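Household Automation > General > Can any of them do the dishes yet?

clollitz
Posts: 211
My sister asked if she should wait a couple of years and buy a robot instead of hiring help. I said hire help. Am I wrong? I don't mean vacuums. I mean an arm that puts a kitchen back in order.

Irfan Teoh
You're right for now. Putting a lid on a pot is still a decent test. The lid is round, it's clear, and there's one small thing to hold it by. Then it has to sit down level on a rim you can't see well from above. Same saucepan in both of these:

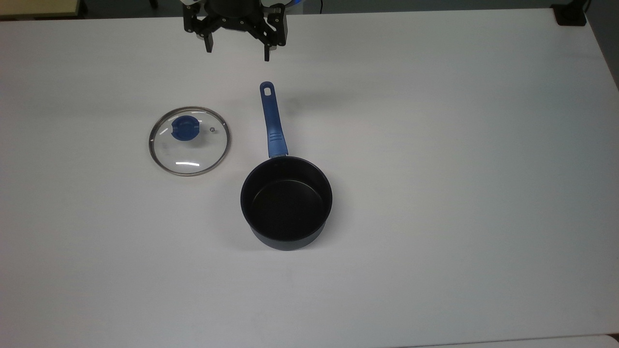
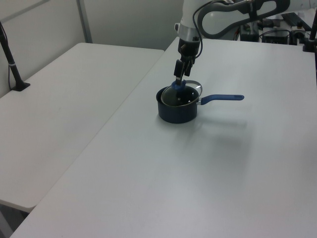
People do this without looking. An arm has to find the knob, close on it, and know where the rim is. If the lid hangs crooked it has to notice that and fix it.

thibodeaux_16
I run a small shop and I don't buy the gloom. We have 2 arms loading parts and they go all day. Picking things up is solved.

Irfan Teoh
Your parts come in the same tray, facing the same way. Put 11 different lids in a drawer and see how it goes.

thibodeaux_16
Fair about the drawer. But who says the house has to stay the way it is? Give it a rack with a slot for each lid. We changed our benches to suit the arms and it paid off.

clollitz
She is not rebuilding her kitchen for a machine.

Zendport
Clear glass is the part I'd worry about. Depth cameras often see straight through it or get nothing back. A bright knob helps a lot. I'd put colored tape on anything without one.

tastovach
I'd take a slow one. If it needs 16 minutes to clear the stove while I'm at work, fine. What I won't put up with is finding a broken lid when I get home.

thibodeaux_16
Same with us, speed was never the problem. Drops were.

clollitz
OK, I'm telling her to hire somebody. Zendport, what kind of tape holds up to a dishwasher?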